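Skiltton › Equipment › Data collection cells › Erneck bench cell

Erneck two-arm bench cell

Order code: Erneck 2
Page revised June 7, 2023

The Erneck is a bench-top cell for recording demonstrations of two-handed work. A trained operator drives the pair of arms through a task, the cell stores what the arms did alongside what the camera saw, and the recordings are handed to whatever learning software the customer runs. It is supplied assembled and wired. The customer provides a bench, mains power and a recording computer.

Skiltton builds the cell and its electronics. The recording software is Mekasora, supplied under a separate licence.

Layout

Two arms of the same pattern are mounted at the left and right of a flat work surface, facing inward. Each ends in a two-finger gripper. Both grippers can reach the middle of the surface, so that an item can be passed between them or held by one and worked on by the other. Reach into the rear corners is reduced, and each arm should be given the corner on its own side.

Pale walls close the work surface on three sides. They keep the background constant from one recording to the next and stop small items being pushed off the back or the sides. The front is open for resetting objects by hand.

Controller boards and wiring are carried in the base at the front of the cell, with a slotted duct for the cable runs. Arm cables are left with slack at the joints. Check after any change of gripper that the loop clears the work surface through the whole range of movement.

Work surface

The standard surface is a dark marble pattern. Plain white, plain grey and a light wood pattern can be ordered instead. Customers who intend to train across backgrounds usually order the full set and change surfaces between batches. Changing a surface means removing the front rail and lifting the sheet out. The arms stay in place, but the camera check described under Setting up must be repeated.

Recording

Each demonstration is stored as one episode. An episode holds joint positions for both arms, gripper opening, operator commands and camera video, all against a single clock. Start and stop are by foot pedal. A second press within 5 seconds of stopping marks the episode as rejected; it is kept on disk but left out of the export unless asked for.

Mekasora writes a plain text task line into every episode. We recommend fixing the wording before a batch begins. Two operators describing the same task in different words will produce a set that has to be relabelled later.

Object kit

The Ho object kit is sold separately and contains everyday household items chosen for two-arm tasks: socks, cups, sticks, coasters and divided trays. Soft items are supplied in several colours and patterns. Socks change shape with every grasp and are a fair test of an operator's consistency. We suggest starting with rigid items and adding cloth when the rejection rate has settled.

Items not used in the task may be left on the surface as distractors. Their positions should be varied between episodes along with those of the task items.

Batch size

For a single task on one surface, 300 accepted episodes is our usual starting point. Our own reference batch for sorting small household items into a tray closed at 243 accepted episodes, after removal of those in which an arm had been driven against the wall. Customers fitting the cell for the first time should expect to discard most of the opening session.

Setting up

Place the cell on a level bench and lock the feet.
Connect power, then data. The boards should be idle before the arms are enabled.
Home the left arm, then the right. Do not home both together.
Check the camera view against the reference still stored in Mekasora and adjust the bracket until the corners of the work surface agree.
Record a blank episode with the arms at rest and confirm that both joint traces are flat.

Supplied with the cell

Two arms with grippers fitted
Work surface, walls and frame
Base with controller boards, wired
Fixed camera and bracket
Foot pedal
Spare finger pieces, two pairs

Not supplied: recording computer, Mekasora licence, Ho object kit.

Limits of use

The cell is intended for light objects handled at low speed under the eye of an operator. It has no guarding at the front and must not be left running unattended. Hands should be kept out of the work area while either arm is enabled. Liquids should not be used over the base.

Servicing

Finger pieces are a wearing part and can be changed on the bench with a hex key. Joint housings should not be opened. Arms returned for repair are recalibrated as a pair, so please send both. The service workshop is closed for the first week of January.

Cell in use

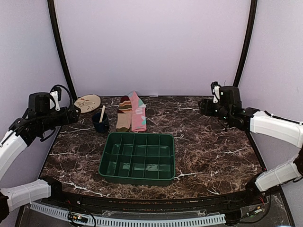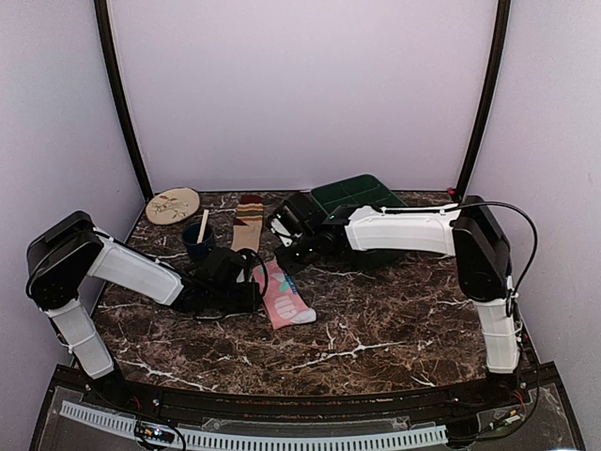
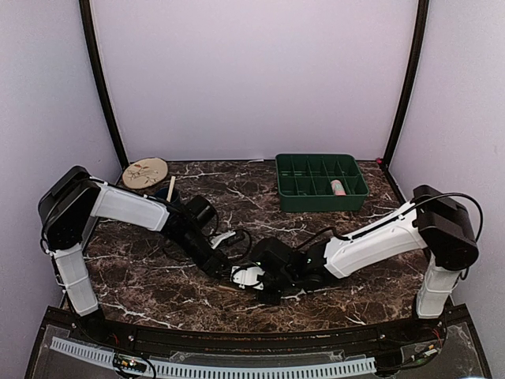
Erneck cell with dark marble-pattern surface, cup and stick, round floral piece and green divided tray.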